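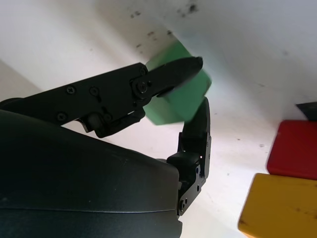
Green cube held between two black fingers, over a pale work surface.

Section 4: Setting Up Your First Training Plan

Welcome back! By now you should have Drolledbridge installed on your phone, your profile filled in, and your watch or chest strap talking to the app (if it isn't, pop back to Section 3 and sort that out first, because the plan builder gets grumpy without it). This section takes you through building a plan for a half marathon or a longer race, and it should take you less time than lacing up your shoes on a cold morning.

Before you begin

Have these handy:
Your race date, if you've signed up for something.
The distance of your longest run in the last month. Be fair to yourself, but don't round up.
The days of the week you know you can't run. Work, kids, choir practice, whatever they may be.

Building the plan

1. Open the app and tap Plans, then New Plan. If you used the older version, you'll remember this button sitting under Settings. It moved in the March update.

2. Choose your race. You can search by town or type the date in yourself. Small local races often aren't in the list, and typing them in by hand works every bit as well.

3. Enter your longest recent run. Drolledbridge uses this to decide how far your first long run will be, and everything after that builds on it.

4. Pick the length of your plan. The standard plan is 17 weeks and the extended plan is 20. If you're coming back from a long break, or this is your first race, please take the longer one. Those extra weeks are all gentle running, and they're lovely -- you'll be glad of them when the hills start.

5. Mark your rest days. You need at least one a week, and the app won't let you save a plan without it. Most people like the day after the long run.

6. Set your easy pace. Leave this on Automatic unless a coach has given you a number. Automatic looks at your heart rate over your first 8 runs and settles on a pace from there, so expect it to wander a little at the start.

7. Tap Preview and scroll through the whole thing, right down to race day. Look for long runs that land on birthdays, weddings and trips. To move one, hold your finger on it and drag it to another day.

8. Tap Save. Your first week will show up on the home screen, and if you've turned on reminders you'll get one the evening before each run.

Note: Dragging a long run to a new day will shift the easy runs on either side of it. If you want them to stay put, tap the little padlock next to each one before you drag.

Caution: The plan is no substitute for a doctor's advice. If you have a heart condition, are pregnant, or have had an injury that kept you off your feet, talk to your doctor before starting. Stop running if you feel chest pain or get dizzy, and get help.

Adjusting for missed runs

Everybody misses runs. Colds happen, snow happens, and sometimes the couch wins. If you miss a day, leave it be and carry on with the next run on the list. Please don't squeeze two runs into one day to catch up!

If you miss a whole week, do this:

1. Go to Plans and open your current plan.
2. Tap Rebuild From Today.
3. Choose Ease Back In. The app sets your next long run at 70 percent of the last one you finished, and steps up again from there.
4. Check the preview as before, then save.

Note: Rebuilding clears any padlocks you've set, so you'll need to put those back on.

Sharing your plan

Running with a friend or a club? Open the plan, tap Share, and pick a name from your contacts. They'll be able to see your runs but can't change them. To let a coach make changes, turn on Coach Access on the same screen -- it stays on until you switch it off yourself.

Section 5 covers race week, including the taper and how to load the course map onto your watch.

Setup guide written by Melati Simanjuntak and Tyra Sjöberg. Last revised 9 Apr 2024.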